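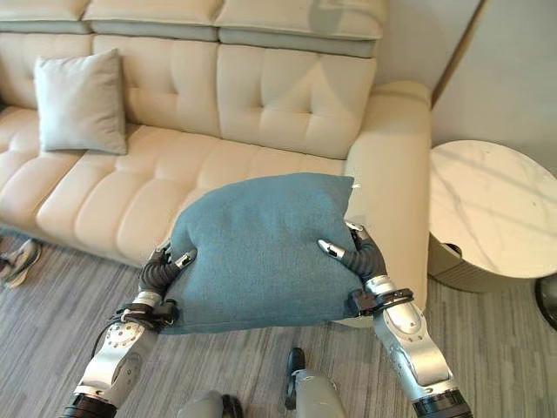
OK quick one, I have to be out the door by 8 and I promised Iara I'd write this up before the weekend eats it.

So. Squeeze-before-place. The thing I've been going on about since September. It works. Mostly. Numbers below, with the caveats, because Benjamín will email me otherwise.

Background for anyone new: we're teaching a two-handed policy to tidy a living room. Pillows onto the sofa, blankets folded (ha), that sort of thing. The policy learns from teleoperated demos, and for a long time the pillow part was bad in a really boring way. It would reach, touch, lift, and the pillow would slide down between the hands somewhere over the seat cushion. Then it would sort of pat the air where the pillow used to be. Very sad to watch.

We blamed the fingers. Then we blamed the cameras. I spent 2 weeks on camera calibration that I'd like back please.

Milagros was the one who went through the demos by hand and noticed that our operators were all gripping at the last possible moment, and barely. People are good at that. You feel the pillow going and you press a bit more, without thinking about it. The policy doesn't get any of that feeling, it only gets pictures and joint positions, and a barely-held pillow looks almost the same as a nicely held one. So it was learning "hands near pillow = fine".

The change is dumb. We asked operators to over-squeeze. Press in from both sides until the middle visibly caves and the corners stick up, hold that, then lift and carry. Ugly demos! Domingo hated recording them, said it felt like strangling a cushion for a living. But now the grip is something you can see in the pixels. If the sides aren't bowed in you don't have it yet, keep pressing.

Results. 1770 demos total in the new set, same operators as before, same network, same training length. I didn't touch anything else, I swear. On the old set we dropped the pillow on 11 of the test runs. On the new set, 2. Same number of runs each side, same pillows, same starting spots.

Both of the leftover drops were the knit one, by the way. Fuzzy fabric, the surface shifts under the fingertips even when the grip looks right. The smooth ones are basically solved as far as I'm concerned (famous last words).

Things I don't know:

Whether it's the squeeze or the pause. Operators slowed down when they squeezed, you can see it in the timing. Could be half the gain is just that everybody stopped rushing. Maximiliano wants to rerun with slow-but-gentle demos and he's right, we should, it's a couple days of recording nobody wants to do.

Whether it hurts other stuff. A policy that has learned to crush things is not what you want handling a lampshade. We tried it on a folded throw and it was rough but ok. Havent tried anything that can break.

Whether it carries over to a different sofa. The seat on ours is all puffy tufts and the pillow catches on them nicely when it lands, which helps. On something slick and flat I'd expect more sliding off after release. Painemal has a flat one in their demo apartment, I'm going to ask if we can come over some Saturday.

Also the placing itself is still meh. It lets go too early about as often as it used to, the pillow just falls from lower now so it looks better. I did not count those as drops. If you'd count them, the picture is less pretty, fair enough. I'll put both versions in the longer writeup.

Practical note if you're recording your own: tell operators what the pillow should LOOK like and don't say "press harder". We tried "press harder" the first morning and got eleven different ideas of hard. "Make the middle go in" got everyone doing teh same thing by lunch.

Right, late. Code for the timing plots is in the usual Finudum folder, ask me if you can't get in. Slow-but-gentle reruns next, if Maximiliano can talk Domingo into it.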